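Bisside Tableware Support
Ticket 807
Subject: Plate rocks on table, and fruit leaves marks on rim
Product: Grarura flat plate, mint green
Opened by: Pierina Caputo
Status: Closed

Initial report

Customer reports that one plate from a set of Grarura plates rocks when set down on the dining table. The movement is small but audible, a light click when pressure is applied to the rim and released. The plate is used mostly for fruit. Customer also reports faint dull marks on the rim and asks whether these are wear or residue. Plates have been in use since January. No drops or impacts reported. Customer would like to know whether the plate is faulty or the table is.

Support, 9:40 a.m.

Two separate issues, so please treat them separately. For the rocking:

Place the plate upside down on a surface you know to be flat. A glass cooktop that is off and cold will do, or a stone counter. Press lightly at opposite points on the rim, then turn the plate a quarter turn and repeat. Then set it upright and do the same. Note whether the click occurs in both positions.

Next, put the plate back on the dining table in the usual spot and repeat the upright test. Move it 12 inches in any direction and test again. If the rocking stops when the plate is moved, the tabletop is the cause.

Please also tell us how the plates are washed, on which rack, and whether the heated dry setting is on.

Customer, 11:15 a.m.

Upside down on the counter: no movement. Upright on the counter: slight click when I press the rim on one side. Upright on the dining table: same click, same side. Moved it 12 inches left, then 12 inches toward the window. No change. The other plates don't do it.

Dishwasher, bottom rack, heated dry on. The machine is a Skekine. I don't pick the rack, I put things where they fit.

Support, 11:50 a.m.

Thank you. The table can be ruled out. A click that follows the plate from one surface to another means the base is no longer level. With heated dry on the bottom rack the likely cause is mild heat distortion. It usually appears on one side, the side that sat closest to the heating element.

Before we go further, please check the underside for a stuck label or dried food on the foot. A fragment of label is enough to produce the same click. Run a fingernail around the full circle of the base.

Customer, 12:20 p.m.

There was a bit of label glue on the base. Removed it with dish soap and a cloth. The click is smaller but still there. The plate, with the fruit that normally goes on it: 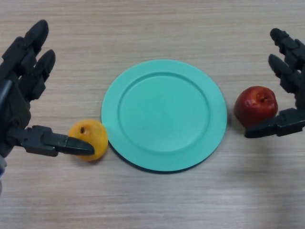 Can I keep using the plate for fruit while this is open?

Fruit and other cold food are fine. A slightly uneven base affects stability only, and the surface remains food safe unless it is cracked or flaking. Leave off anything hot until the base has been checked, and skip soup or anything with a lot of liquid.

Support, 2:05 p.m.

Next step is a rest test. Wash the plate by hand in warm water, dry it, and lay it upright on the stone counter. Put a folded dish towel on it and set a weight on the towel. A bag of sugar or a couple of books is enough. Leave it overnight. Do not heat the plate to soften it – we do get asked, and it makes the distortion worse.

For the marks on the rim: mix a paste of baking soda and water, apply with a soft cloth, wait five minutes, rinse. If the marks come off, they are residue. Wax from store-bought apples is a common source, as is hard water. If they stay and you can feel them with a fingertip, they are surface wear. Do not use a scouring pad or powdered cleanser. These dull the matte finish and the result is permanent.

Customer, 8:30 a.m.

Rest test done, with two cookbooks. Click is gone on the counter. On the dining table I can get a very faint movement if I push hard on the rim with my thumb, which I would not do at dinner.

Marks: almost all came off with the paste. One short line remains and I can feel it. I think it is from a knife. We cut apples on the plate sometimes.

Support, 9:10 a.m.

The remaining line is consistent with a knife. The plate is not meant as a cutting surface. Cut the fruit on a board and move it over.

Please run one normal wash with the plate on the top rack and heated dry off, then repeat the press test. If the click returns at full strength, we will replace the plate under the Bisside warranty. You do not need to send the old one back.

Customer, 4:45 p.m.

Washed as instructed. No click on the counter. Same faint movement on the dining table as this morning, no worse. I checked the tabletop with a De Luca straightedge and there is a low spot near the middle that I can slide a sheet of paper under. I did not notice it before because the plate was clicking everywhere anyway.

I don't need a replacement. Is there something to put under it?

Support, 5:00 p.m.

A thin cork or felt placemat will take up a gap the thickness of a sheet of paper. Avoid stick-on felt dots on the plate itself, they come off in the wash and leave glue, and you would be back at the label problem.

Resolution notes

Cause 1: mild base distortion, one plate, bottom rack with heated dry. Corrected by overnight rest test under weight.
Cause 2: label adhesive on foot. Removed.
Cause 3: low spot in customer's tabletop. Placemat suggested.
Rim marks: residue, cleaned with baking soda paste. One knife mark, permanent, not covered.
Replacement offered and declined. Warranty unaffected, customer may reopen under the same ticket number if the click returns.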